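A **return-address stamp** is a small hand stamp that prints a sender's name and postal address on an envelope, card or parcel. It serves the same purpose as a printed address label but leaves its impression directly on the paper, using ink carried in a pad. Most return-address stamps made today are either self-inking or pre-inked. The older form, a rubber die glued to a wooden handle and used with a separate pad, is still sold for craft work and for wedding stationery.

## Construction

A stamp consists of a mount, a die and an ink supply. The mount is the body held in the hand. The die is a sheet of rubber or polymer with the text raised on one face in mirror image. The ink supply is a pad, a cartridge, or the die itself when the die material is porous.

The die is bonded to a flat plate with double-sided adhesive or cement. Between the die and the plate there is often a layer of foam, called the cushion, which takes up small differences in height across the text. A stamp without a cushion prints well on a hard, even surface and poorly on anything else. Envelopes with thick contents or overlapping seams are the usual cause of gaps in the print.

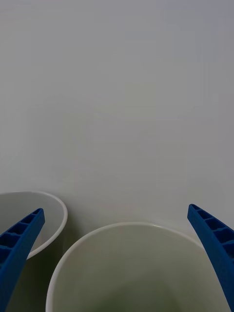
*Two white round containers, seen from above.*

## Types

### Hand stamps

The hand stamp, or knob-handle stamp, has no moving parts. The user presses the die onto an open pad and then onto the paper. The amount of ink depends on the pressure used at the pad, and results vary from one impression to the next. Its main advantage is that the ink color can be changed at will, provided the die is cleaned between colors.

### Self-inking stamps

In a self-inking stamp the die rests face up against a pad in the top of the frame. Pressing the handle moves the die away from the pad, rotates it through a half turn and brings it down on the paper. A spring returns it when the handle is released. The pad slides out from the side for re-inking or replacement.

The Skirkgate frame has a clear base window that shows where the text will fall. The later Plisonley frame replaced the window with notches on the two long sides, which mark the center line of the die. Both take a die of three to five lines.

### Pre-inked stamps

A pre-inked stamp has no separate pad. The die is a porous material that holds ink and releases it under light pressure. Impressions are sharper than those of a self-inking stamp, and the mechanism is quieter. The ink flows slowly, however, and a newly filled stamp must stand for several hours before it prints evenly.

## Die manufacture

Dies are made by three methods.

- **Vulcanized rubber.** A raised plate of the text is pressed into a matrix board under heat. Raw rubber is then pressed into the matrix and cured. The method suits long runs of the same design.
- **Laser engraving.** A laser burns away the background of a rubber sheet and leaves the text standing. Artwork is commonly prepared at 300 dots per inch or higher. Nearly all single-order address stamps are made this way.
- **Photopolymer.** Liquid polymer is exposed to ultraviolet light through a film negative. The exposed parts harden, and the rest is washed away. The finished die is clear or lightly tinted, which helps with placement on a clear mount.

Laser-engraved dies have sloping shoulders beneath each letter. The slope supports thin strokes and keeps them from bending under pressure. Vulcanized dies have steeper walls and hold fine detail less reliably in small sizes.

## Ink 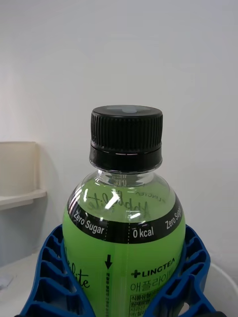
*Clear plastic bottle of bright green liquid with a black screw cap.*

Stamp inks are grouped by their carrier. Water-based inks are used in most self-inking pads. They dry by soaking into the paper and are suitable for plain, uncoated envelopes. Oil-based inks are used in pre-inked stamps and remain wet for some time on coated stock. Solvent inks dry by evaporation and will mark glossy paper, plastic mailers and foil, but they attack some die materials and can't be used in an ordinary self-inking frame.

The inks must not be mixed. Water-based ink added to a porous die blocks the pores and ruins the die. Oil-based ink will swell certain kinds of rubber and soften photopolymer.

Black is the standard color for addresses. Dark blue is generally acceptable on white or cream paper. Light colors reduce contrast and may cause sorting equipment to misread the address or skip it.

## Layout

A typical address stamp has three lines: the name, the street address, and the city with state and ZIP code. Text is set in plain capitals or in upper and lower case, flush left or centered. A type size of 7 points is a common lower limit for rubber dies. Below that size the enclosed spaces in letters such as *e* and *a* tend to fill with ink.

Decorative layouts include the monogram, in which a large initial stands to the left of the text, and the round or wreath layout, in which the address follows the edge of a circle. Curved text is harder for machines to read.

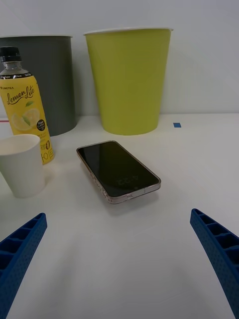 The return address is placed in the upper left corner of the front of the envelope. Formal invitations often carry it on the back flap, where a round layout fits the point of the flap. On parcels it should be clear of tape, as most stamp inks don't bond to tape and will smear.

## Care and service life

A self-inking pad is normally replaced when the print turns gray or patchy. Re-inking extends its life by a few drops at a time, spread over the surface and left to soak in. Too much ink causes halos around the letters, and the usual remedy is to stamp repeatedly on scrap paper until the print clears.

Dies collect paper dust, which shows as small white specks in the print. Dust is lifted with adhesive tape or a soft brush. Alcohol should be kept away from photopolymer dies.

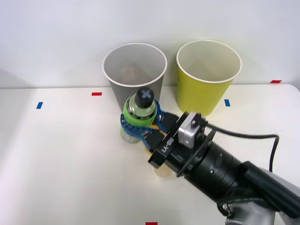
Stamps are stored with the die off the pad where the frame allows it. The Hoarau frame has a lock button that holds the handle halfway down for this purpose. Heat and direct sun dry the pad and harden the rubber.

## Comparison with labels

Labels are sold in sheets or rolls and are used up; the Nukarley roll, for instance, holds 300 labels. They can be printed in several colors and adhere to dark or glossy surfaces that reject water-based ink. A stamp has a higher first cost and a lower cost per piece, and it becomes useless when the owner moves, unless the die plate can be changed.

## See also

- Address label
- Embossing seal
- Rubber stamp
- Stamp pad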